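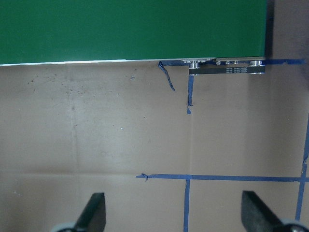
Dois braços, uma esteira: o que medimos em Vokbridge

A equipe do projeto Larkon terminou a primeira rodada de testes com dois braços robóticos trabalhando sobre a mesma esteira. A tarefa é pegar botoeiras e levá-las para caixas azuis com forro de espuma branca. A bancada é dividida em zonas com fita azul, e as mesmas zonas servem de referência para a câmera de punho e para a câmera geral.

O método parte de demonstrações por teleoperação. Gravamos 3174 episódios no laboratório de Vokbridge e treinamos uma única política para os dois braços, sem um módulo separado de detecção de peças. A entrada é formada pelas imagens das câmeras e pela posição das juntas. A saída é uma sequência curta de movimentos, recalculada a cada ciclo.

Na avaliação fizemos 139 tentativas com posições iniciais que não aparecem no treino. O sistema completou 117. A maior parte das falhas veio da aproximação: a garra fecha um pouco antes da hora e empurra a peça. Retirar a câmera de punho piorou o resultado nas três condições de luz testadas – mais do que esperávamos.

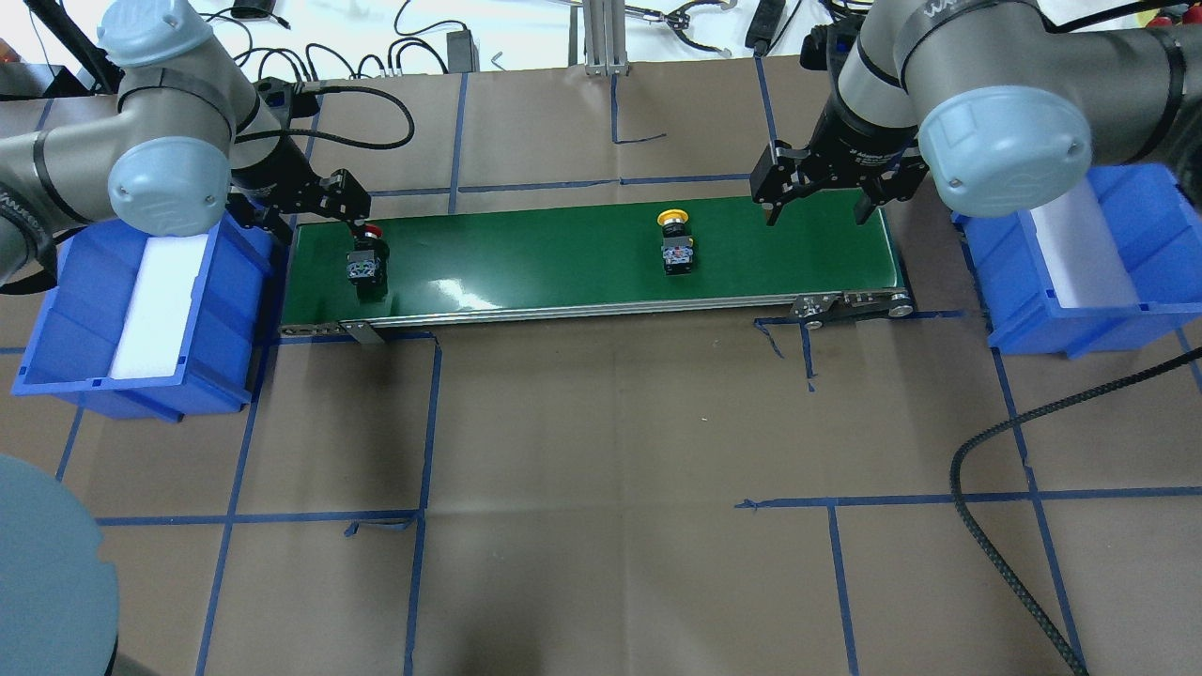 Próximos passos

Em dezembro o mesmo modelo vai para a bancada de Hovport, com outra altura de esteira e sem novo treino. O grupo Ekinci prepara em paralelo uma versão que coordena os braços quando os dois disputam a mesma peça, caso que ficou fora desta rodada. Os registros das tentativas, incluindo as que falharam, estão na pasta compartilhada do projeto. Quem quiser comparar com outro método pode usar as mesmas posições iniciais – a lista está junto.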